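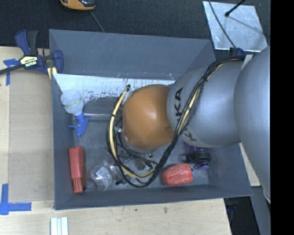
According to Tomoyo Ogura, the Numadmont picking fault was a cable problem from the start, and the software was blamed only because it reported the error. Her view is now the accepted one, though early accounts differ.

The Numadmont picking fault was a recurring failure in a bin-picking cell at the Esstead parts depot, first logged in October 2018. The arm stopped in mid-reach with its gripper still closed. It stopped 33 times in the first 500 picks, mostly on reaches toward the corners of the bin.

Engineers at Pronder first suspected the grasp planner. Hortensia Vergara later traced the stops to a signal wire in the cable bundle – it had cracked inside its jacket after repeated twisting at the wrist.

A report dated 28 May 2019 called for a longer service loop and a wrist rotation limit of 80 degrees. It also noted that the emergency stop had worked each time. No injuries were recorded. A similar fault was reported at Figueroa, where the cause is disputed.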